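Support > Storage > Kaltberg cabinets > Set-up guide > Section 2

Section 2: Placing and leveling the cabinet

Read this section before you load anything into the Kaltberg. It covers the free-standing model only. For the wall-hung model, see Section 4.

You need a spirit level, the hex key from the parts bag, a pencil, and a sheet of cardboard large enough to kneel on. A second person is needed for steps 3 and 8.

Before you start

Check that all shelf pins are in the parts bag. If the bag is missing, contact Folerine with the order number and do not use pins from another cabinet. The Yimer pins look the same but are slightly shorter, and the shelves will rock on them.

CAUTION: The cabinet can tip forward when the doors are open and it has not been fixed to the wall. Keep children out of the room until step 8 is done.

Positioning

1. Choose a spot with a flat floor and a solid wall behind it. Leave 40 mm between the cabinet and any side wall so the door can swing fully.

2. Measure 800 mm out from the front of the cabinet and keep this area clear. You will need it to open the doors and reach the bottom shelf.

3. With one person on each side, lift the cabinet into place. Do not drag it. The feet will scratch tile and soft wood floors, and a foot that catches on a joint can bend.

4. Set the spirit level on the top of the cabinet, first side to side and then front to back.

5. Turn the feet with the hex key until the bubble is centered both ways. Clockwise raises the corner. Start with the lowest corner and make small turns.

NOTE: On uneven concrete, one foot may not touch the floor even when the bubble is centered. Lower that foot by hand until it just makes contact, then check the level again.

6. Open and close each door. The gap between the doors should be even from top to bottom. If it is wider at the top, go back to step 5 before touching the hinges.
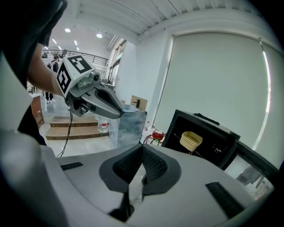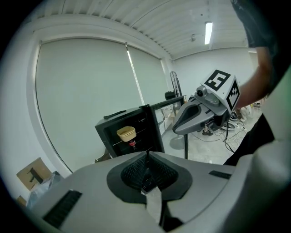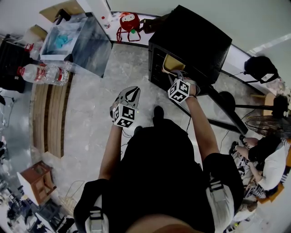

7. Mark the wall through the two holes in the back rail, using a pencil. Move the cabinet forward and drill at the marks. Plugs are not supplied, as the right type depends on the wall.

8. Move the cabinet back, check the level once more, and drive the screws in while the second person holds the cabinet against the wall. Stop when the rail is snug. Overtightening pulls the back panel out of its groove.

9. Fit the shelves, starting at the bottom. Put the heaviest items on the lowest shelf.

Care after set-up

Wipe the inside with a damp cloth and leave the doors open until dry. Check the wall screws again in May and once a year after that. Do not oil the hinges. If they squeak, use the dry wax sold under part number 4000.

Guide text: Tekle Lemma. Last revised Mon 11 March.

Filed under: Set-up guides, Cabinets & shelving

© Lellus Storage | Contact support | Back to top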